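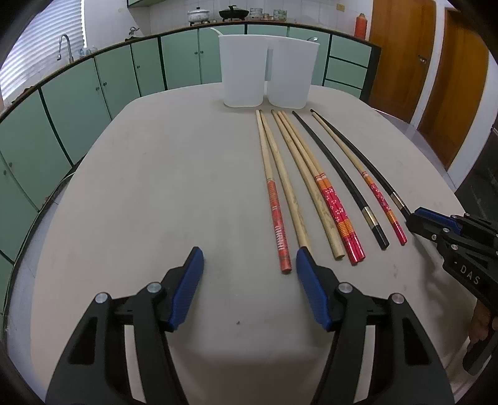
One reader of the last edition asked whether the Jultura glaze kit can be set up on a bare table. It can, once covered.

4. Tape the liner down. Set the wheel to speed 2.
5. Stir the Visser base for 60 seconds.
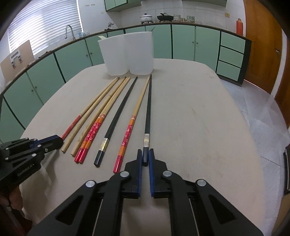
6. Let the base stand 30 minutes before dipping.

CAUTION: Do not sand dry glaze indoors.

Search the guide Go
Filed under: Studio Setup, Glazing
Related
Elladgate kiln shelf spacing
Gididness clay storage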